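The second life of a tablecloth

08/03/2024

Walk into the Saturday-quiet back streets of Loralard and you'll find more cloth on tables than you've seen since your grandmother's place. I love it! For years we were all meant to show off bare timber, and now colour and softness are creeping back into the dining room.

Keogh, the little fabric shop on the hill, keeps 11 shades of blue alone, and the plush bolts go first. Plush is forgiving stuff – it hides a wobbly join, hushes the clatter of cups and feels lovely under your elbows on a cold June morning. 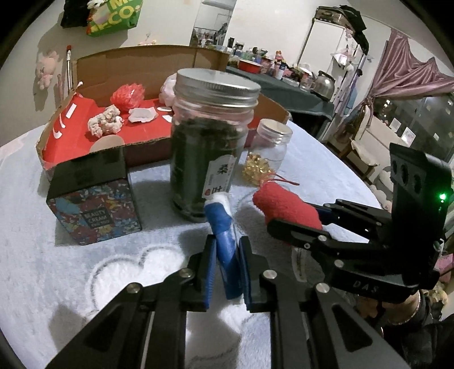 Pale blue-grey plush on a round table.

Round tables need a bit of thought. Measure straight across the top, add twice the drop you want, then allow two centimetres for the hem. Cut with the pile running one way, and brush it with your palm before you pin (it creeps like mad under the machine foot, so use more pins than you think).

Washing is easier than people fear. Cool water, a gentle cycle, no softener, and dry it flat in the shade. The mill at Laltberg still finishes its plush this way, and a piece I bought there 10 winters ago has kept its colour beautifully.

If you're after offcuts, try the Gruvero market and get there early. I came home with a moss green remnant last time, and it's already halfway to being a cushion.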